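Home | Guides | Price Feeds | Alerts | Support

Pimar Desk Terminal: Set-up Guide
Section 4. Connecting the crude oil price feed
Hanan Mahasneh, September 23, 2018

This section covers the delayed futures feed supplied through Hikeck. It applies to terminals with a desk licence. Read-only licences receive closing prices only and should skip to Section 5.

4.1 Before you begin

You will need the desk licence key, the feed user name and an open outbound connection on port 759. Close any spreadsheet linked to the terminal.

4.2 Adding the feed

1. Open Settings and choose Feeds, then Add.
2. Select Hikeck Energy from the list of suppliers.
3. Enter the feed user name and licence key. Both are case-sensitive.
4. Set the refresh interval. The lowest accepted value is 25 seconds.
5. Choose the contracts to be shown. Front month and second month are ticked by default.
6. Press Test. A green bar shows that prices are arriving.
7. Press Save and restart the terminal.

Note: Prices on this feed are delayed by 30 minutes. The delay is set by the supplier and cannot be changed in the terminal.

Caution: Do not use delayed prices to value open positions at the close. Use the settlement file described in Section 6.

4.3 Contract rollover

The terminal moves to the next contract on the expiry date held in the calendar file. The July calendar file contained a wrong expiry for one gas oil contract. Install version 2 of the file before turning on automatic rollover.

1. Open Feeds, then Calendar.
2. Check the version number at the foot of the list.
3. If it is lower than 2, press Update and wait for the list to reload.

4.4 Desk power

Connect the terminal and its screen to the same power strip. Shut the terminal down from the menu before switching off at the strip, or the price history for that session may be lost.

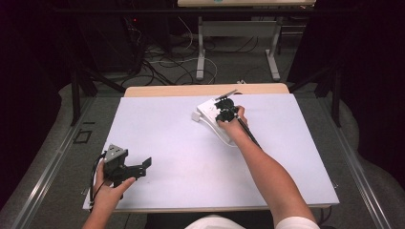 Fig. 4-1. Power strip with switch, on a white board.

4.5 If no prices appear

Check the port first, then the licence key. If the bar stays grey after a restart, send the feed log to the Borkesport support desk in Abu Hammour and quote the terminal number.

Last updated: see date at head of section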